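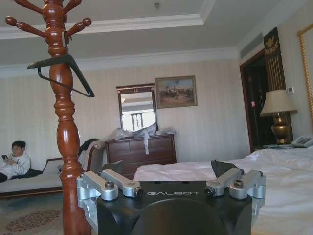
La pinza de Pap, un perchero de madera y una percha negra colgada de un gancho.

¿Cómo aprende un robot a colgar ropa?

¡Hola otra vez! Hoy os hablo de mi trabajo, que consiste en buscar ejemplos para un robot. Mi equipo se llama Meton y a nuestro robot le decimos Pap, porque es corto y se grita fácil de una habitación a otra.

Piensa en cuando aprendiste a atarte los zapatos. Alguien te lo enseñó, lo intentaste, te salió un nudo rarísimo y volviste a empezar. Pues con Pap hacemos algo parecido: una persona lo maneja a distancia y le lleva la pinza hasta la percha, muy despacito. Mientras tanto, el ordenador guarda lo que ve la cámara y cómo se mueve el brazo. Todo eso junto, del principio al final, es un ejemplo.

¿Y cuántos hacen falta? ¡Muchísimos! Para la tarea de las perchas queremos llegar a 2000. De momento llevamos 127, así que me queda trabajo para rato (y meriendas también).

Lo más divertido es que los ejemplos no pueden ser todos iguales. Si la percha estuviera siempre en el mismo gancho, Pap aprendería a ir a ese gancho y ya está. Por eso la cambiamos de sitio, abrimos o cerramos las cortinas y probamos en cuartos distintos. En una habitación de verdad hay camas con las sábanas revueltas, espejos, lámparas y gente en el sofá mirando el móvil. El robot tiene que encontrar la percha entre todo eso.

Los espejos, por cierto, tienen su truco. Tú sabes que la ventana del espejo es un reflejo, pero un robot que está empezando puede hacerse un lío.

Luego, con todos los ejemplos, un programa que llamamos Wemico busca lo que se repite: si la percha se ve así, la pinza se mueve asá. A eso lo llamamos entrenar, aunque aquí no suda ninguna máquina - yo sí, sobre todo después de 4 horas con los mandos.

¿Quieres probar en casa? Tápale los ojos a un amigo y guíale la mano hasta una percha. Hazlo 2 veces desde el mismo sitio y después cambia la percha de lugar. ¿La encuentra él solo?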